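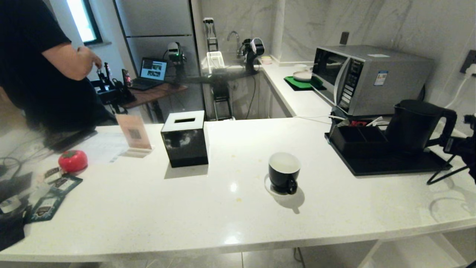 Yurani Pacheco replied:
Mine did the same thing in April, and it was the wrist joint both times. Arm comes in over the counter, closes on the handle, lifts a couple of inches and then the wrist lets go. Grip never opens. The whole hand just rotates down and the mug goes with it. Check the log for a torque fault before you blame the gripper.

Erasto N. (original poster) wrote:
Checked. There is a torque fault, code 89, but it comes after the drop. The order is: grip closed, lift started, wrist position error, then 89. We had 40 clean runs with the same mug before this one. Nobody was within reach and the mug was empty, so no harm done, but the next job on the list is the kettle and I'm not starting that until I know what this is.

condori_bench wrote:
Which firmware? The 4 Jul 2023 release from Trondow changed how the wrist holds after a position error. Old behavior was freeze in place. New behavior is drop to low power, which is fine if you're holding a sponge.

Erasto N. wrote:
That release, yes. Installed it the night before.

condori_bench wrote:
Then roll back. Done.

Nayeli G. wrote:
I don't agree with "done." Rolling back changes what the arm does after the error. It doesn't explain the error. If the wrist is losing position on a lift that light, something is loose or the encoder cable is getting pulled when the arm reaches in from the side. I'd want to see the cable at full reach with the power off.

condori_bench wrote:
Sure, look at the cable. But given the choice between an arm that freezes and one that goes limp over a counter, I know which I want while I'm looking.

Nayeli G. wrote:
Freezing has its own problems. Ours froze with a hand between it and a shelf and we had to hit the stop to get the person out. Neither one is safe by default. Keep the stop button where you can reach it without leaning past the arm.

Yurani Pacheco replied:
For what it's worth, mine was the cable. The clip had cracked and the connector was half out. I replaced both and it has done 2000 lifts since – no faults.

Erasto N. wrote:
OK. Rolled back, power off, cable traced by hand. Clip is fine but the connector at the wrist moves when I push on it, and I don't think it should. New one ordered. Kettle stays off the list until it's in.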